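Print this page | E-mail this page

Treloar Hand-Held Gripper Kit, Classroom Edition

The Treloar is a two-finger gripper tool carried by hand and used by student teams to record manipulation tasks. It is supplied to school clubs and college project courses entering the Mirkholm task series. Each team receives the same hardware and writes its own processing software.

Scope of supply

- Gripper body with left and right finger housings
- Two black jaws with ridged inner edges
- Orange padded linings
- Square black-and-white markers, one for the top face of each housing
- Camera mount and trigger handle
- Hex keys and spare screws
- Printed workbook, 6 units

The camera and storage card are ordered separately under part 263.

Course use

The workbook covers one school term. Units 1 and 2 deal with assembly and marker placement. Unit 3 is camera calibration. Units 4 and 5 are recording and sorting of runs. Unit 6 is the club project, in which the team chooses a task, writes a task sheet and records a full set.

Teams entering Mirkholm submit no more than 3,000 runs per task. A run that does not show both markers at the start is rejected by the checking script. Runs may be recorded by any registered team member. Files are named by team number, task number and run number, in that order, with no spaces.

Setting up a task

1. Clear the tabletop of items that are not on the task sheet.
2. Fit both markers flat. A lifted corner changes the measured jaw opening.
3. Close the jaws fully, then open them fully, and save the two readings.
4. Hang plain dark fabric behind the work area if the wall is reflective.
5. Place the furniture piece and set its doors to the position given on the task sheet. Place small objects last and check that the view between the jaws is clear. The Brokside club's cabinet layout has both doors open and a small bottle of green liquid on a round coaster on the tabletop.

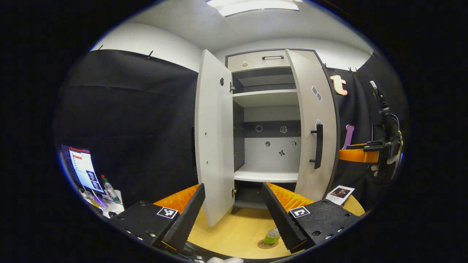 6. Record one trial run and play it back at full size before starting the set.

Replacement parts

Jaws and linings are sold in pairs. Markers are sold in sheets of 7. Printing markers on a school printer is permitted if the side length is within the tolerance given in the workbook. Glossy paper is not accepted.

Ordering

Classroom kits ship from Nistow in September for the fall term. Schools should state the number of teams, not the number of students, on the order form. Returns are accepted if the marker sheet is unopened.

Print this page | E-mail this page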